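September, 14:20. Pima cell, plate racking, wrist-view ablation

Retrained the Reltico policy on 459 demos with the wrist stream at full rate and the fixed view dropped to every fourth step. Same seed, same learning rate as the Agudelo baseline. Heriberto Apaza re-ran hand-eye calibration before lunch; residual within tolerance, values in his sheet.

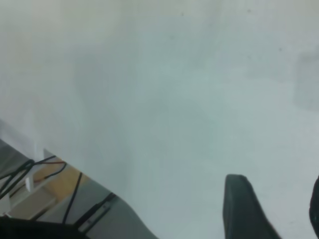

Concern is still the approach phase. Over bare tabletop the wrist encoder has almost no texture to work with, and the predicted height drifts until a rim enters the view. Baseline did the same. Masking the lower left region of the wrist input (cables, rail) reduced lateral jitter but left the height error alone. Next variant: feed joint-derived height directly and stop asking the encoder for it.

Validation loss flat after some 332 epochs. Stopped there. Checkpoint copied to Gorholm.

Flat-lying plates remain the hard case. The rim gives the fingers little clearance, and the policy tends to close early. Raised the loss weight on the final approach steps and queued the run.

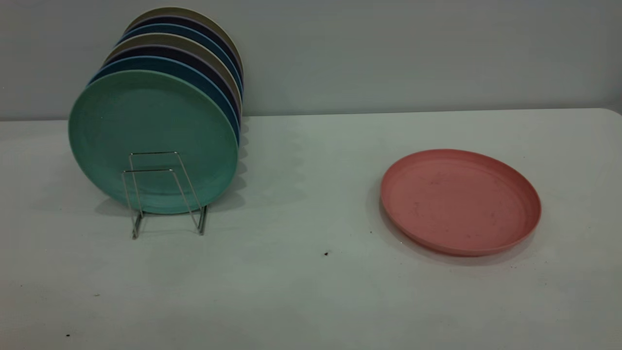 Fixed view: seven plates in rack, pink plate flat on table.

To do: log finger current at contact, check timestamp offset between the two streams.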